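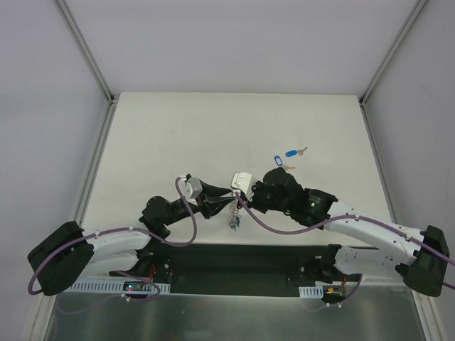
Juvov Handoff Planner

Bimanual planning and grasp arbitration for two-arm tabletop cells
Wastura > Software > Motion and planning > Juvov

Overview

Juvov plans and executes tasks in which two arms share one object. It runs between the perception node and the joint controllers and decides which gripper holds, which one approaches, and when the first is allowed to open. The reference task is key handling: a bunch of keys hangs below the meeting point of the grippers while single tagged keys lie on the tabletop behind. Keys shift under their own weight, and their rings hide one another from most viewpoints.

Main functions

Shared-object planner. Computes both arm paths in one joint space. Wrist housings, elbow covers and cable slack are modeled as separate collision bodies with their own margins.

Grasp arbitration. Each gripper reports a hold state of none, contact or firm. Release is blocked until the receiving side reports firm. The default timeout is 85 ms and can be set per task.

Hanging-load model. Treats a suspended bunch as a chain of up to 217 linked segments and limits wrist acceleration to keep swing inside the set envelope.

Tag segmentation. Separates colored key tags from metal parts and returns a pose for each tag. Label windows are passed to the text reader as cropped regions. Shiny metal is masked by default.

Replay tool. Loads a recorded run, steps through both arms on one time axis, and marks every arbitration event.

Requirements

64-bit Linux with a real-time kernel
Two arms of matching kinematics, rigidly mounted to the same base
One fixed camera with a view of the full tabletop
Calibration file for each arm, created with the included utility

Known limits

Tags lying face down are located but not read. Where the receiving gripper's fingers are hidden by its own mount, arbitration falls back to motor current, and the timeout should be raised. Cable bodies are static in this release and must be remeasured after rerouting.

Licensing

Part no. 1679-J, single cell: $1,679 per year
Part no. 3151-J, site license: $3,151 per year
Updates and the replay tool are included in both.

Technical contact: Itziar Collado, Wastura
Orders: Finlay Galbraith, Corkska

Page updated 7 August 2024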